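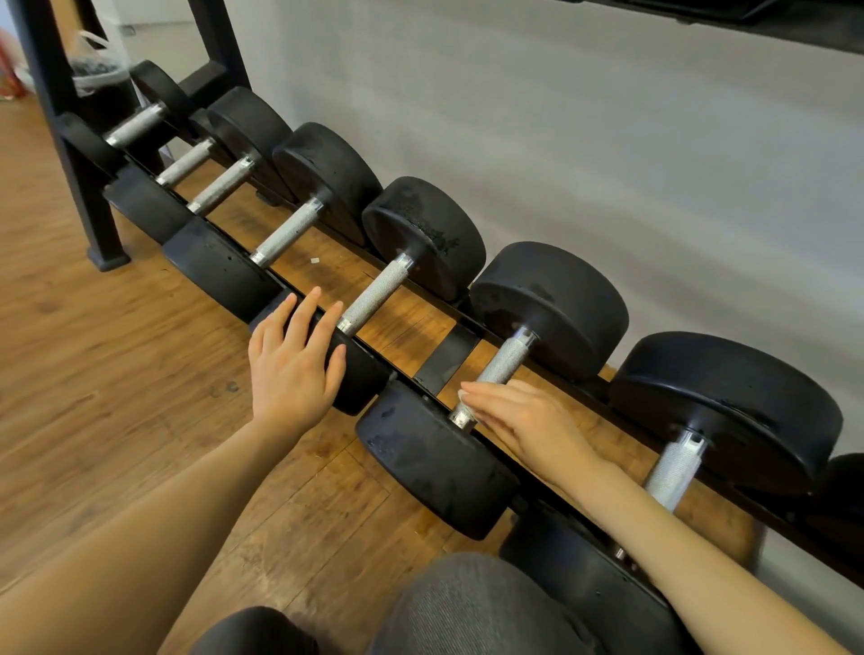 One town clerk wrote to us after her council's by-election in December that she'd had the boxes sealed, signed for and in the van before the kettle had boiled, and could she please have six more before the next round. That made our week!

# Trondberg Ballot Box, Mark 6

The Mark 6 is our standard ballot box for parish, town and district polls, and it's the one we're proudest of. We make it at the Toltlow works, where we also make the folding polling booths, and every change since the last model came out of letters from presiding officers and count staff who use these things for fifteen hours at a stretch. They have opinions, and we love them for it.

## What's new

**The slot.** It's longer than on the Mark 5 and has a rolled lip, so a ballot paper folded once goes in without catching. If you've ever watched a voter trying to post a long paper with nine candidates on it, you'll know why we started there. A sliding shutter closes the slot at the end of polling and takes its own seal.

**The lid.** Four sealing points, one on each side, all big enough to work with cold fingers. The old lid could be put on back to front (we had a lot of letters about that). The new one only fits one way round, and it clicks when it's home.

**The window.** A clear panel on one short side lets polling agents check that the box is empty before doors open at seven in the morning. It's narrow and set low, so they can see the floor of the box but can't read anything off the papers later in the day.

**Handles.** Moulded in and rounded underneath. A full box is heavier than people expect, and the old wire handles bit.

## Details

| | |
|---|---|
| Height | 649 mm |
| Width of slot | 308 mm |
| Sealing points on lid | 4, plus 1 on shutter |
| Colour | Black or light grey |
| Stacking | Nests when empty, lids stored separately |
| Label holder | Both long sides, A5 |

Empty boxes nest one inside another, so nearly 31 will stand in the floor space that used to hold a dozen of the old ones. Please stack them in more than one pile, though - a single tower that high is no fun to take down.

## Seals

The Mark 6 takes any flat-tail numbered seal. We supply the Hendricks pull-tight, which comes in strips of ten with the number printed twice, once on the tail and once on a tear-off tab for your ballot paper account. It can be ordered in white, yellow or red. Some councils use one colour for opening and another for close of poll, and the count staff tell us that works very nicely.

If you hold a stock of the older round-wire seals, they will pass through the holes, but they leave some slack in the lid. Use them up on the equipment bags.

## Will it fit what we've got?

- Mark 5 lids do **not** fit Mark 6 boxes.
- Label cards from the Mark 4 onwards fit without trimming.
- The Irkach trolley takes three boxes side by side with the straps it came with.
- Shutters can be replaced on their own, with a coin as your only tool.

## Ordering

Boxes are sold singly, with lid, shutter and two label cards. Seals are ordered separately. If a poll has been called at short notice, say so at the top of your order and give us the polling date, and we'll ring you back the same day to say what we can do. Hire is available for by-elections and neighbourhood referendums, and hired boxes should come back empty, with all seals cut off and the shutter open.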